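Beaver dam on Sostach Creek, leave it or not?

mudboots41
Posted August 2, 2020
So we have beavers again on the stretch below Fandlow Road, first ones I've seen since I moved out here. The pond is backed up 200 feet from where it was in February and it's creeping toward my garden fence. My neighbor wants to call a trapper. I kind of love them?? They come out right before dark and slap their tails at my dog. Anybody lived next to a dam for a few years and can tell me what I'm in for?

pondrat
Leave it! We've had a family on our place near Fodor for ages. Wood ducks moved in, herons too, and the frogs are so loud I sleep with a fan on. Wrap your good trees in wire fencing up to your waist and you'll be fine.

hayfield_75
Easy to say if it isn't your hay under water. I lost the whole bottom corner of my field and paid 3000 bucks to get the culvert dug out and fixed. I like animals fine, but a beaver doesn't stop when you've had enough.

pondrat
Did you try a pond leveler first? It's a pipe through the dam with a cage on the intake end. Ours has kept the water at one height for years (ok, I clean the leaves off it).

hayfield_75
Tried one. They plugged it in a week.

quiltsandcritters
Then the cage was too small or too close to the dam, sorry. They go for the sound and feel of running water, so the intake has to sit well out in the pond. Mudboots, call your state wildlife office before your neighbor does anything, because some places you need a permit just to touch the dam.

I was up at the Prarus cabin when I read this and went straight out to look at our lodge, still busy, fresh mud all over the top!
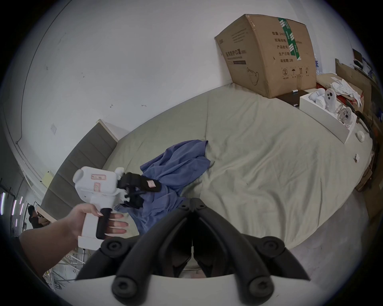

Green sheet, blue-purple cloth, on the bed.

mudboots41
Thanks everybody. I'll call them and wrap the apple trees this weekend. Neighbor says he'll wait till fall, but he's not happy about it.

hayfield_75
Take pictures of your fence line now so you can prove where the water was. And check your culvert every time it rains.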